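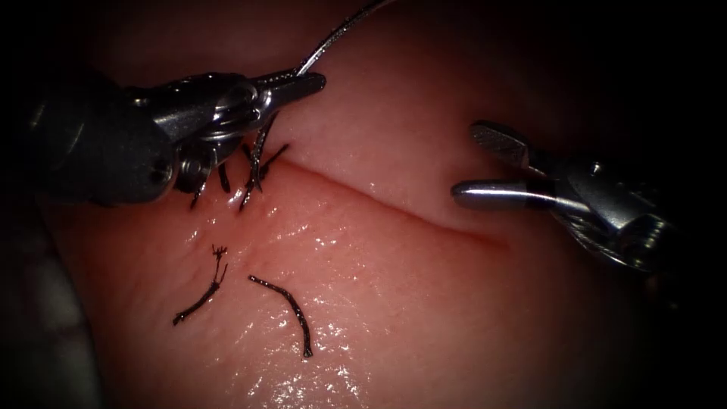

The case for leaving the tails long

Thư Lâm, Tamcombe
12/05/2026

Most suturing guides treat the cut tail as an afterthought. The needle path gets several pages, the knot gets a diagram for each throw, and the tail gets a single line telling the reader to trim to a suitable length. I think this is the wrong way round for bench practice, and that the habit of trimming short, which learners pick up from watching finished work, costs them more than it saves.

I should set out what I mean by bench practice. I mean interrupted stitches in braided thread, placed in a pad with a straight incision, closed from one end to the other. The pad is pale, the thread is black, and the cut is shallow. It is a dull exercise and a very useful one. A learner at Tamcombe is expected to close 24 pads before moving on to anything with depth or curvature, and I would not reduce that number.

The tail carries information. On a braided thread, the cut end shows how it was cut. A clean end suggests sharp blades set square to the strand. A frayed end suggests blades that need attention, a strand cut under poor tension, or a second attempt at the same cut. None of these is conclusive alone, but a row of frayed ends is a good reason to check the scissors before blaming the hand. Trim to the knot and most of this is lost.

The direction of the tails is also worth recording. A square knot laid flat tends to send its tails out across the wound, one to each side. A knot whose throws have been laid in the same direction tends to send them along it. Braided thread is stiff enough over a short length to hold the direction it was given, so the tails act as a crude indicator of how the last throw was seated. I say crude deliberately. Thread that has been handled repeatedly takes a set of its own, and a tail can be pushed aside by the next pass of the needle. The indicator is still better than having none.

The usual objection is that long tails get in the way. They do. They lie across the next bite, they get caught under the loop of the next throw, and they make the pad look untidy. The Plollel handbook, which we used until last year, recommends trimming at once for this reason. My answer is that managing the tail is part of the task. A learner who has never had to move one aside before taking a bite has been spared a problem that will come back later, in a less forgiving place.

A second objection concerns marking. Lachance, whose assessment sheet is still used at Emham, scores tail length on appearance, with marks deducted for anything uneven. I have no quarrel with deducting for unevenness. Two tails of different lengths on the same knot usually mean that the scissors were brought in at an angle. My quarrel is with deducting for length itself during early training, when the assessor ought to want more to look at.

Spacing deserves a paragraph because it is where the argument is most often confused. Learners who trim short tend to judge the gap to the next stitch from the knot. Learners who leave tails sometimes judge it from the tail, and their spacing drifts. The correct reference is the entry point of the previous bite, in both cases. If spacing drifts, the fault lies in the choice of reference, and shortening the tails merely hides it.

I would also keep the pads. We have 100 of them in labelled trays, sorted by learner and by attempt, and the early ones are the most instructive. The difference between a second pad and an eighteenth is plain in the tails before one looks at the edges. Pads trimmed close are harder to read, and after 18 attempts the learner has little to compare except the line of the closure.
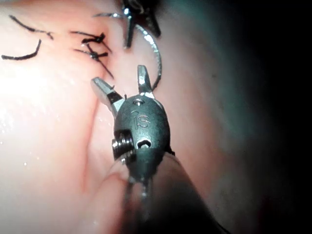 Should the tails be the same length on every knot in the row?

Aim for it, but treat it as a later goal. Matching the two tails of a single knot comes first, and matching one knot to the next can wait until the spacing is steady.

There is a point at which the long tail stops being useful. Once a learner can seat a flat knot reliably and place the next bite without disturbing the last one, the tail has told the assessor what it can. From then on the normal clinical considerations take over: less material left behind, less to catch, and a length chosen to suit the thread and the site. I would make that change in one step and note it on the tray label, so that pads from the two periods are not compared as though they had been cut to the same rule.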